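Course project report, submitted January 24, 2025
Group: Babar Sial, Jawad Minhas

# Paper Use in the Omdale Branch Library

## 1. Background

The Omdale branch library has two public printers and one copier. All three run on a print release system called Stenar, where a patron sends a job to a queue and then pays at a small terminal to release it. The branch manager asked our class for a project on paper use, and our group took it. Her main question was how much paper goes to jobs that patrons leave behind on the tray.

We limited the project to the two printers. The copier doesn't keep a log that separates one patron from another, so it was left out.

## 2. Method

We collected data over 31 days. At closing time the staff put every abandoned sheet in a bin behind the desk. We picked up the bin on Mondays and Thursdays, sorted the sheets, and entered them in a shared spreadsheet. A sheet was marked as one of three types:

- cover or banner page
- blank or nearly blank page
- full page of content

"Nearly blank" meant fewer than three lines of text. We argued over this for web pages that print a footer and a date on the last sheet. In the end we put them in the second group. Sheets with names, addresses, or account numbers were counted face down after sorting and shredded the same day.

Jawad did the sorting and Babar did the data entry. We switched for the last week so each of us could check the other's work.
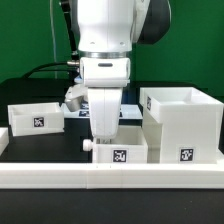 The sorting rule changed once. During the first week we placed torn sheets in a separate pile, but most of them were ordinary pages that had been ripped while someone cleared a jam. We moved those back into the three main types and corrected the spreadsheet.

## 3. Results

We counted 1,014 abandoned sheets in total. Of these, 873 were banner pages or nearly blank pages. The remaining 141 were full pages of content, mostly forms, recipes, and directions.

The banner pages were the largest group by far. Stenar prints one ahead of every job by default, with the queue name and the time. Patrons take their own pages and leave the banner on the tray. The nearly blank sheets came mainly from web pages and from spreadsheets that ran one column too wide.

Full pages left behind were often second copies. A patron would send a job, not see it at the terminal right away, and send it again. We could match some of these by the time on the banner page, but not all, so there is no separate figure for them.

## 4. Staff interviews

We spoke with 6 staff members. Five said they had never been told the banner page could be turned off. One had asked about it before and was told the setting was needed when the branch had a single shared tray. It now has a tray for each printer.

Two of them mentioned that patrons ask for help with print preview more than with anything else on the computers.

## 5. Recommendations

1. Turn off the banner page on both printers.
2. Put a short card by each computer showing how to print only selected pages.
3. Add a line to the terminal screen saying a job can take a minute to appear.

The first change costs nothing and can be made from the Stenar settings menu. The branch manager plans to try it and count the bin again in May.

## 6. Limits

The bin only holds what staff picked up. Some patrons throw pages in the recycling themselves, and a few reuse the blank sides for notes. We also can't say whether the 31 days were typical, as tax forms had not started coming in yet.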